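4.2 Millet in the Home Kitchen

Millet has been about to become fashionable for most of our working lives. Growers in the Skevero valley planted it anyway, on 90 acres that had failed at everything else, and the crop did well enough to raise an awkward matter: somebody would have to eat it. Khan and Kwok mailed a one-pound bag and a recipe card to 1000 households. We got 962 surveys back, a response rate we credit to the stamped envelope.

Most households cooked the grain once. Many wrote "birdseed" in the comment box, often underlined. Those who toasted it in a dry pan before adding water rated it well above those who did not, and they were far more likely to say they would buy a bag with their own money (Table 3). The recipe card did mention toasting, in step 2, where few people seem to have looked.
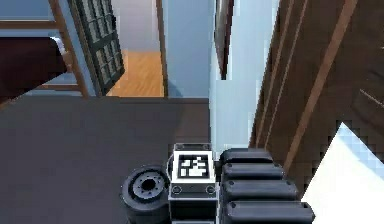

Figure 4. Gripper with a square fiducial marker on its white housing, simulated view.

Why did toasting matter so much to the ratings? Untoasted millet tends to cook up soft and a little bitter, and a few minutes in a hot pan gives it a nutty smell that people take for flavor.

Price mattered less than we had expected. Households near the Omerović mill, where millet sells for less than rice, were no more eager than those who shop in Vurkby, where it sits on a high shelf beside the carob. Stojanović has argued that the shelf is the trouble. Reuter blames the name, and proposed several new ones in July, none of which the growers would agree to print on a bag.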